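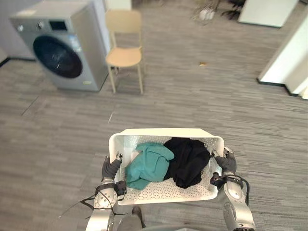

The Kadrić laundry stands at the edge of a small trading estate, between a tyre fitter and a tile warehouse, and it washes linen and workwear for hotels, care homes and restaurants. I visited on Feb 21, 2021, when the owners let in small groups to see the new washing line. Our group had 7 people in it and we were asked to wear masks and stay behind a yellow line on the floor. Most of what the place handles is flat linen, but it also takes private clothes from care home residents, and those are kept apart from everything else. A white plastic basket with rows of small holes, holding a green garment and a black one, is close to the sort of load that side of the business deals with. Everything else travels in tall wheeled cages.

The tour started at the loading bay. Dirty linen comes in at one end of the building and clean linen leaves at the other, with a wall between the two halves. Staff who work on the dirty side do not cross over during a shift. Bags are weighed as they arrive and the weight goes on a ticket, which stays with the load until it is packed.

Sorting is done by hand. There was a long belt with people on both sides, pulling out sheets, towels, tablecloths and aprons. Pens are the worst thing to miss, we were told, and lip balm comes next. A tray by the belt held what had turned up that morning: teaspoons, a hearing aid battery, two door cards and a child's sock.

The new line is an Onar tunnel washer with 11 compartments. It was put in over the winter and replaced a row of older machines, two of which are still kept for small jobs. Loads move from one compartment to the next, and the rinse water is used again for the first wash. It was louder than I expected and we could not hear much of the talk at this point. I would have liked a printed sheet.

After the press, which squeezes the washing into a flat cake, the towels go to the dryers and the sheets go straight to the ironer. The line handles 600 kilos an hour when it is fully staffed. It was not running at that rate on our visit because most of the hotels were shut, and the care homes made up nearly all the work.

The residents' clothes have their own room, with ordinary-looking front loaders and a steam table. Each item has a small heat-sealed label inside the collar or waistband. The laundry serves 26 homes in this way. Wool is washed on one set day each week, and anything without a label goes on a rail until a home asks for it. The rail was fairly full.

We finished in the packing area. Tea was not served, for obvious reasons, but there was hand gel and a leaflet about jobs. The visit took just over an hour. Parking is on the road outside and there is a bus stop by the tyre fitter. The next visits are planned for the spring and have to be booked by phone.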